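The Long Reign of the Marble Top
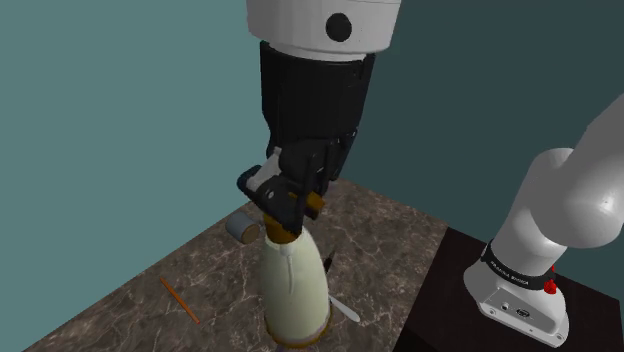

A tall cream vessel on a brown marble-patterned top.

My grandmother had a marble washstand and hated it. It was cold in January, it stained if you looked at it holding a lemon, and it took 3 men to get it up the stairs. When she swapped it for something wipeable she told the whole street.

I mention this as I have spent the summer shopping for a table, and everything on offer wants to be her washstand. There are marble trays, marble phone covers and a marble-effect bin. At Utine, a showroom the size of an aircraft hangar, I was shown 40 tops in a row and asked which one "spoke". They all said much the same thing, in beige.

Brown is having its turn now. White marble had a long run, then grey, then a short and regrettable green. The Stevum catalogue gives brown a double page and names it Ulum, a word which the young man on the till could not explain and had clearly been asked about before.

The real stuff is still quarried, cut and sold to people with strong floors. The rest of us buy the pattern. It has been painted on to church pillars for centuries, often by men who were good at it, and I can't see why a printed sheet should be any more of a disgrace. The trouble comes with the repeat. Once you have spotted the same vein going past twice, you will see it at every breakfast until you move house.

Kwiatkowski, the repair shop at the end of my road, has had real offcuts leaning in its yard for 5 years, at £40 apiece. I went in for one last week and found I couldn't lift it.

So I've ordered the printed kind, in brown. It comes flat-packed, in one box, and I'm told it doesn't mind lemons.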